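Questions I Get About the Flower Stall

Where are you set up?
I'm at the Nulthorpe market every Monday, row 2, right by the coffee truck (follow your nose!). I start unpacking at 11 and stay until the crowd thins out.

What do you sell?
Stems, bouquets, and the odd wreath when I get carried away. Roses are what people ask for most, so there's always red.
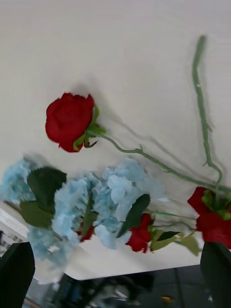 Red rose, long green stem.

Can I order ahead?
Sure, and please do for anything big. Send me a note through the Wimatix order form and put the color you want in the first line. I miss it if it's at the bottom!

Do you deliver?
Only in Nulthorpe and out as far as Ostel. I drive a very small car. 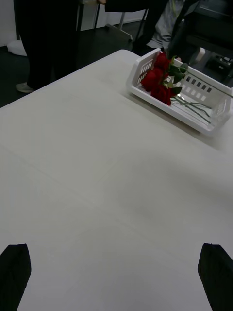

How do I get dust off fabric flowers?
Use a hair dryer on the cool setting and hold it well back. For stubborn dust I go petal by petal with a soft makeup brush, usually in front of the TV.

Will the colors fade?
They can, if they sit in a sunny window. Blues seem to go first in my house, so I keep mine in the hallway and swap them out every few months.

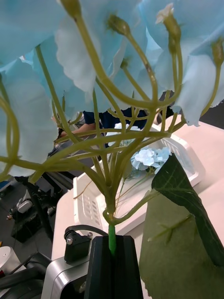
I also turn the vase a bit whenever I walk past, so one side doesn't get all the light. My Lorente vase is heavy enough that I only do it when I'm feeling strong.

Do you take returns?
Bring it back within 2 weeks and I'll swap it for something else at the same price.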